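Does the Draw Matter at Lustovby? Barrier Position and Finishing Order in Sprint Races

Normunds Liepiņa, final project report

1. Background

Every trainer I spoke to at Lustovby blamed the barrier draw for at least one defeat. None of them credited it with a win. I wanted to see whether the inside gates deserved their reputation, or whether wide-drawn horses were just slow.

2. Data

I used results from 59 sprint races on the straight-and-a-bend course, giving 700 starts once scratched horses were taken out. Another 23 starts had no gate recorded. The club office suggested I guess. I left them out.

Going reports came from the Podard sheets, which describe the track as "good" in weather that would drown a duck. I kept the column but put little weight on it.

3. Method

Gates were grouped as inside, middle and wide. I compared average finishing position in each group, then adjusted for field size and starting price. My supervisor, Dr. Venckus, asked for a second model without price, on the grounds that bettors already know about the draw. This cost me most of March and a good deal of sleep.

4. Results

Inside gates did better, by a little under one finishing place. Take out the 178 starts made by horses from the Indon stable, which seems to draw well and train well, and the gap shrinks to almost nothing. In fields of eight or fewer I could find no effect at all.

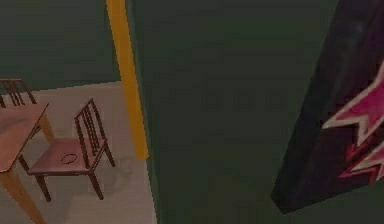

The model without price gave a slightly larger gap, as Dr. Venckus had said it would - twice, in writing. I would still not bet on it. I did once, on a gray filly in gate one, and she finished last.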